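How to Hold a Yard Sale Without Losing Your Mind or Your Good Ladder

Posted 24 Apr 2024 in Home & Getting Rid of It

My first yard sale brought in $13 and cost me a ladder. The ladder was not for sale. I had leaned it against the garage to hang a sign, and a man with a truck took a five-dollar bill out of his wallet, handed it to my brother-in-law, and drove off with it. My brother-in-law thought this was a great result.

I have held one nearly every spring since, first in Gratport and now out here in Dirnside, and I have slowly gotten better at it. What follows is how I do it now. It assumes a driveway, a few tables and more belongings than sense.

Two weeks out: find out if you're allowed

Call the town office, or look on its website if you enjoy looking at websites from another age. Some towns want a permit, some limit how many sales you can have in a year, and some only care about where you put your signs. Dirnside wants a form. The form asks for the "nature of the goods." I write "household" and have never been challenged.

If you live under an association of any kind, read its rules too, with a drink nearby.

Then pick your date. Avoid holiday weekends, the day of the big school game, and whenever the church with the really good rummage sale is holding theirs. You can't beat that church. They have pie.

One week out: collect the stuff

Start a pile in one place and let nothing leave it. The garage is best. The hallway is worst, though it does get the job done faster, as everyone in the house will be tripping over it by Tuesday of their own private calendar.

Go through the house one room at a time with a box. My rule is that if I pick a thing up and have to invent a future in which I'd need it, it goes in the box. The fondue set has now been through this test four times and has a very good lawyer.

Three kinds of things should stay out of the pile:

Anything recalled. Old cribs and car seats are the usual ones. Look up the model before you put a price on it, and if you can't find the label, throw it away.

Anything with your name, address or account numbers on it. That means filing cabinets you haven't emptied, and every old computer and phone that hasn't been wiped.

Anything belonging to someone else in the house who hasn't been asked. I include spouses here. I include spouses' bowling shoes in particular.

Kids deserve their own paragraph. If you want them to part with toys, let them do the picking and let them keep the money. Left to ourselves, we parents will sell the wrong thing every time: the big shiny playset in the corner turns out to mean nothing, and the limp little animal under the bed holds the whole household together.

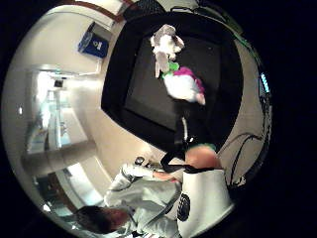
Give them a box of their own, tell them what's in it can be sold, and then don't peek in and argue. If something comes back out of the box the night before, let it. You will be doing the same with your own box around midnight.

A few days out: clean and price

Wipe everything down. You don't need to do much. A damp rag takes a lamp from fifty cents to three dollars in my experience, and I know of no other job that pays so well by the minute. Wash the clothes, fold them, and hang up the coats and dresses if you have any way to do it. Put batteries in things that take batteries. Tape the remote to whatever it controls.

Now put a price on every single item. Yes, all of it. Shoppers who are shy won't ask, and shoppers who aren't shy will ask about everything, one thing at a time, while you're trying to make change for someone else. Use painter's tape and a marker. The little round stickers from the store either fall off by breakfast or stay on until the end of the world.

What to charge is the part people agonize over. I start at a tenth of what the thing cost new and adjust from there. Tools can go higher. Clothes should go lower, and then lower again. Books are a dollar for hardcovers and a quarter for paperbacks, and I don't care what you heard about first editions. Nice furniture might get a third of its price if it's solid and has all its drawers.

Your feelings about the item are worth nothing, I'm sorry to say. I once put $30 on a bread machine because it had been a wedding present. It sat in the sun all day with people walking around it as if it might bite. The following year I put $4 on it and it was gone before I'd finished my coffee.

The day before: signs and ads

Post a free ad wherever your neighbors look, and be exact. "Lots of great stuff" brings in people who like to be disappointed. "Cordless drill, kids' bikes, canning jars, twin bed frame" brings in people who want a drill. Put the street, the hours, and the words "no early birds," which will have no effect.

For signs, use big letters, a fat marker, and very few words. SALE, the street, and an arrow. Drivers have a second or two to read it. Do not list your inventory on a sign. Do not draw balloons. Check that the arrow is pointing the right way once the sign is on the post, and not while it is flat on your kitchen floor — I sent half of Gratport into a dentist's parking lot this way.

Get change from the bank. I start with $30 in ones and a roll of quarters. Keep it on your body, in an apron or one of those ugly waist pouches. A cash box on a table is a lovely idea right up until you turn around to help someone with a dresser.

The morning of

Be ready an hour before the time you advertised, as the dealers will be sitting at the curb with their headlights on. Be friendly but firm with them, or be weak like me and sell them the drill in the dark.

Put the big and interesting things nearest the street. A bike, a mower, a nice chair. People drive by slowly and decide from the car, and they won't stop for a table of mugs. Mugs go at the back, along with everything else that breeds in cupboards. Breakables should be at adult height. A box marked FREE near the sidewalk will slow people down, and it's a dignified end for a waffle iron that only does one side.

Close the garage door. Anything inside an open garage is, by the ancient law of yard sales, for sale. If the door must stay up, hang a bedsheet. This is also the time to put away your ladder.

Run an extension cord out to a table so people can test things that plug in. It saves a lot of talking.

Haggling

You'll be offered less than you asked. Expect it and leave a little room in the price. Early in the day, you can hold firm or come down a bit. After lunch, take nearly anything. The thing you're really selling is the pleasure of not carrying it back inside.

I learned most of this from Doğukan Ertürk, who lived across from us in Gratport and sold things for three times what I could. His whole method was silence. Someone would offer two dollars, and he would look at the lamp with great tenderness until they offered four. I've tried it. I last a few seconds and then throw in a vase.

Bundles work for the rest of us. "Take the whole box for five" is the most useful sentence in the trade.

Afterward

Decide before the sale what happens to the leftovers, and make the decision hard to undo. Book a donation pickup for that afternoon, or load the car straight from the driveway and go. Call ahead, though, and find out what the place will accept. Plenty of them turn down mattresses, old TVs and anything with a cord older than you are.

Take your signs down the same day. Leaving them up is rude, and strangers will keep turning up through November to ask about the canning jars.

Then count the money. My best year came to $201, and a good part of that was one snowblower. A neighbor claims to have cleared about $600, but he also claims to have met an astronaut at the Dirnside car wash. Split it with whoever helped, starting with the kids, and order dinner.

As for the fondue set, it's back on the top shelf, where I can't reach it without a ladder.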